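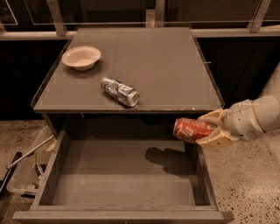
3.2 抽屉到底算不算"收好了"

写这一节之前我犹豫了挺久,因为它说起来实在太琐碎:一个灰色的柜子,一个拉得很开的抽屉,一只浅碗,两个易拉罐,就这么点东西。可我和 Trinity Kapoor 为了"桌面上的东西该进抽屉还是该留在外面"吵了差不多整个六月,所以还是老老实实写下来吧(图3)。

先说柜子。我们在 Haverford 做入户访谈的时候,发现大家对柜顶和抽屉的态度完全不一样。柜顶是"先放一下"的地方,喝完的罐子、吃完的碗,顺手一搁就过去了;抽屉呢,多少带点"我做了决定"的意思。80 位受访者里有 18 位跟我们说,他们家里至少有一个抽屉长期空着,问为什么空着,回答都很含糊,"还没想好放什么"是我听得最多的一句。我自己家也有这么一个,所以特别能理解!

再说易拉罐。同样是罐子,压扁的和完好的在人们眼里根本是两种东西。图3里那只银蓝色的罐子已经皱成一团,受访者看到类似的罐子,几乎都直接叫它"垃圾";而旁边形状还算正常的红色罐子,就会被叫成"饮料",哪怕谁也不知道里面还有没有。Trinity 的看法是,外形决定了分类,分类再决定去处。我基本同意,只是想补一句:位置也很要紧。罐子横躺着的时候,人们会更愿意去动它,竖着放好的反而能在柜顶待上好几天。
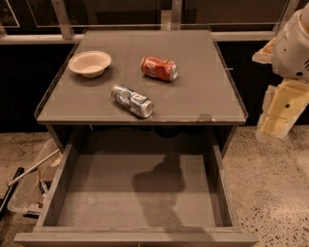 碗就更有意思了。浅浅的一只米白色的碗,放在柜顶靠左上的一角,按理说最应该先收走,可是在我们整理的 4,000 条收纳记录里,碗往往是最后才被动的。我原先以为是怕里面有东西会洒,后来翻访谈稿,空碗也一样被留着。有位 Mutovden 的住户讲得挺直白:碗摆在那儿不碍眼,罐子碍眼。这句话我后来在 Jokitz 的小组讨论上引了好几次,每次都有人点头。

这里得交代一下编码的办法。我们沿用 Wolar 分类表,把每件物品的去处记成"留在台面""进入抽屉""离开房间"三类,抽屉拉开但还没放东西的情况单独记一个"待定"。一开始没有这个"待定",结果两个人的编码怎么都对不上,我记成留在台面,Trinity 记成进入抽屉,理由是"抽屉都开了,意图很明显嘛"。为这个我们重看了 939 条有分歧的记录,最后还是把它拆了出来。代价是表格变长了,读起来有点烦,但两边的结果总算能放在一起比。

至于柜顶边上那一圈薄薄的凸沿,我本来没打算写。是 Trinity 提醒我,有凸沿的台面和平的台面,人们摆东西的习惯可能不同,罐子横着放也更让人放心。我们手头的数据还不够回答这个问题,先记在这里,第五节讨论台面尺寸的时候会再提到。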